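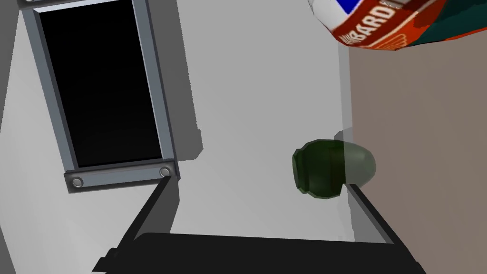
A gray metal frame with screws at its lower corners. Computer rendering.

PLIRHOLM – Annelore Eichhorn, a former director of the Plirholm Technical Institute and a longtime teacher of drafting and machine design, died in December at her home in Plirholm following a short illness. She was 78.

Her death was announced by the institute, which has lowered its flag and opened a book of condolence in the main lobby. The book may be signed during regular office hours and will be given to the family at the end of the term.

Mrs. Eichhorn was born in Sakport, the younger daughter of a ship's carpenter and a school secretary. She attended public schools there and graduated from Sakport High School, where she played the clarinet in the concert band and kept score for the baseball team. She entered the drafting office of the Fuchs pump works directly after graduation and completed her engineering degree through evening classes while employed there.

At Fuchs she worked first as a tracer and later as a detail designer in the valve department. Her supervisors asked her to train new employees in the reading of shop drawings, and the course she wrote for them remained in use at the company until the Sakport plant closed. She joined the faculty of the institute the following fall as an instructor in drafting.

In the classroom, Mrs. Eichhorn was known for exact standards and for returning work promptly. Students were required to letter by hand in the first term, including in the years after the drafting rooms had been fully equipped with computers. She was named head of the design department and was later appointed director, a position she held for 13 years until her retirement.

During her tenure as director, the institute moved from its original building on the canal to the present campus, added a two-year certificate in tool design, and began its evening program for working adults. She also negotiated the agreement with Skollano, the elevator manufacturer, under which students spend one term in the company's design office. Over 200 students have taken part in the program, and a number of them were later hired by the company.

"She expected a great deal of the faculty and gave us what we needed to meet it," the institute said in its statement. "Many of the arrangements our students rely on today were first put in writing at her desk."

Skollano said in a separate statement that it would continue to support the placement program and that one position each year would carry her name.

Following her retirement, Mrs. Eichhorn taught a weekly class in technical sketching at the Plirholm Public Library and served on the board of the Sakport Harbor Museum. She prepared measured drawings of the museum's hand-operated cargo crane, which were used in its repair and are now kept in the museum's archive. She was a member of St. Anne's Church and sang alto in its choir. In the summer months she could usually be found in her garden, where she grew dahlias and entered them in the county fair with some success.

She was married for many years to Walter Eichhorn, a surveyor for the county, who died before her. She is survived by two daughters and a son, eight grandchildren, and an older sister, who lives in Sakport. The family has expressed its thanks to the nurses of the Plirholm home care service for their attention and kindness during her illness.

A funeral service will be held at St. Anne's Church in Plirholm at 11 a.m. Burial will follow in the Sakport town cemetery and will be private. The family will receive visitors in the parish hall from the close of the service until 2 p.m. Parking is available in the lot behind the church and, by arrangement with the town, along the north side of the green.

The institute will hold its own gathering of remembrance in the spring, at a time to be announced. Former students and colleagues who wish to speak, or who have letters or photographs they are willing to lend for display, are asked to contact the office of the director in writing. Items lent will be copied and returned to their owners.

In place of flowers, the family requests that gifts be made to the evening program's textbook fund, in care of the Plirholm Technical Institute. Classes in the design department will not meet on the morning of the service. All other classes will follow the regular schedule.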